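Londwood opens its chore trials to small shops

LONDWOOD, 11 August 2020 - I run the chore program here at Londwood, and the question I get most is whether a robot can wipe down a counter yet. My short answer is "sort of, on a good day," and I'd like to tell you a bit more than that!

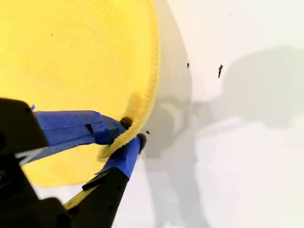 Starting this month we're inviting 15 small shops to send us the jobs they'd most like to hand off. Wiping, folding, restocking, whatever eats up the end of a shift. We started with cleaning up because every shop owner we talked to brought it up, and it's a lot harder than it sounds (a few dark specks on a white surface, a soft yellow thing pinched by its rim between two fingers, and you've got plenty to think about already). Cloth is the real headache. It bunches, it slides, and it never lies the same way twice.

So far our team has logged 176 practice runs with soft goods, and nearly 30 of those went start to finish with no help from a person. I'm happy with that, but I wouldn't fire your closing crew over it. 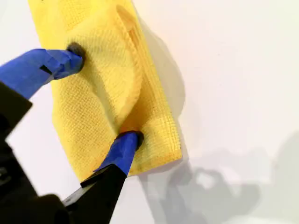

Both fingertips on the yellow cloth, with the fabric gathered between them.

Our partners at Privska are working on the grip side, and Bredis is lending us shop space for 2 weeks so we can try things next to real shelves.

"I want a machine that can put the rag back where it found it," says Beril Tuncer of Bredis. "Then we can talk about the floors."

Shops can sign up through the Londwood front desk until the end of August. Tell us the chore, how often you do it, and how much you hate it.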